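I had my hernia done in April, at the hospital in Skarnholm, and I've been asked by a few people what the weeks afterwards were like. I said I'd write it down. It isn't medical advice. It's what I did, what I ate and what I'd set up differently if I had the other side done.

The operation itself takes up very little of this. I was asleep for it. I went in on a Thursday morning with a small bag and came out the same evening with a bigger one, full of dressings and leaflets. 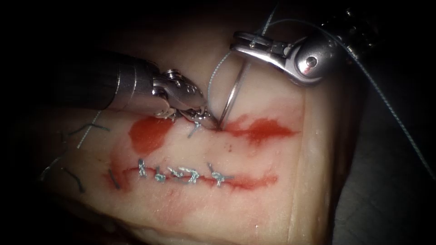
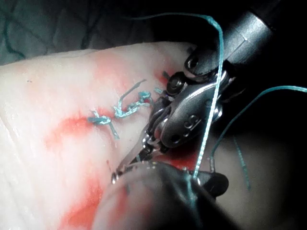 *Pale tissue under a bright light. The curved needle is in the first one.*

## Getting home

The drive home is 48 miles and I had not thought about the speed bumps. My sister drove and took them as slowly as she could, with a van behind us who did not enjoy it. I held a folded towel against my stomach, under the seat belt, which one of the nurses had suggested. It helped a lot. Take a towel.

I had made up the bed with clean sheets and put a jug of water next to it, and felt quite organised. Then I found I couldn't get down into the bed. It's a low one. I'd never noticed how much I use my stomach to sit down and lie back, and at that height there was no other way of doing it. I spent the first two nights in the armchair with my feet on a kitchen chair and a cushion. The armchair was fine. I slept in bits, two or three hours at a go, and listened to the radio in between.

On the third day my sister put the mattress from the spare room on top of mine. It looked ridiculous but the height was right, and I kept it like that for a fortnight.

## The kitchen

Everything I use in my kitchen is either below my knees or above my head. I would not have said so before. The pans are in the bottom drawer, the plates are on the high shelf and the kettle lives in the corner behind the bread bin. The advice was not to stretch or lift, so on the first full day I stood there and looked at it all and then had toast.

Aravind Raju from next door came round in the afternoon and moved things for me. One pan, two plates, two bowls, a mug, tea, bread, butter and a tin opener, all on the worktop at elbow height. I lived off that for most of three weeks and didn't miss the rest. I have since put the roasting tins back in the bottom drawer and left everything else where he put it.

He also half filled the kettle each morning on his way to work. A full kettle is heavier than you'd think.

## Food

I had cooked ahead, and I had cooked the wrong things. There were six tubs of chilli in the freezer and I didn't want any of them. For the first few days I wanted soup, porridge, bananas and tinned peaches. I also wanted them in small amounts and quite often.

Coughing and sneezing were the worst of the first week, by a long way, and chilli makes me do both. The tubs got eaten in May.

Sastry, the shop on the corner of my road, will deliver if you ring before noon. I hadn't known that in eleven years of living here. You tell them what you want and a lad brings it in a cardboard box and will put it on the worktop if you ask him. The lentil soup they sell in cartons is good. The mushroom one is mostly salt.

Prunes are worth having in. The leaflet puts it more delicately but that's what it comes to. The strong painkillers slow everything down, and straining is the last thing you want to be doing. I started on the prunes on day two and should have started on day one.

## Keeping track of tablets

I was on two kinds of tablet at different intervals and lost track by the first evening. My sister had put an app called Memulent on my phone, which buzzes when a dose is due and goes on buzzing until you say you've had it. I found it a nag and switched it off. After that I used the back of an envelope and a pencil, with the time written down and a tick, and that worked for me. She says this is typical. If you're someone who always has their phone on them then you might get on with it better than I did.

## Walking

They tell you to walk and they're right. On the first day I went to the front gate and back. On the second I did that three times. By the end of the week I could get to the post box, and I was pleased with myself out of all proportion.

I went too far once. It was a bright morning in the second week and I felt well, so I set off for Gruda, the café by the canal. Getting there was fine. I had a coffee and a cheese scone and read somebody's paper. Then I stood up and everything had stiffened, and it's uphill home. It took me 90 minutes, with stops on every wall and bench. On a normal day it would be a quarter of that. I was in bed by seven.

So, when you're picking somewhere to walk to, think about the way back. I did laps of the flat streets near home for the next week, which was dull, but I got to know everyone's front gardens. There's a house on the lane with a fig tree in a dustbin. It had leaves on before anything else did.

## Clothes

Most of my trousers have a waistband exactly where I didn't want one. I wore pyjama bottoms for the first week, then an old pair of tracksuit bottoms a size too big with the cord left undone. Slip-on shoes are a good idea as well. I could get socks on by day five if I sat down and took my time over it – before that I went without.

## Work and driving

I work at a desk, so I went back after two weeks, mornings only to begin with. I was more tired than sore by then. Sitting upright for four hours was harder work than the walking had been. I got up every half hour and went to look out of the window on the stairs, and people stopped commenting on it after a few days.

For driving, ring your insurer and ask what they want from you. Mine wanted me to be able to do an emergency stop without thinking about it. I tried stamping on the pedal in the parked car, with the engine off, and the first time I thought about it quite a lot. I left it another week and tried again and it was all right.

I haven't gone back to the allotment properly yet. I've been up to water the beans with a small can, and Aravind has had the rhubarb.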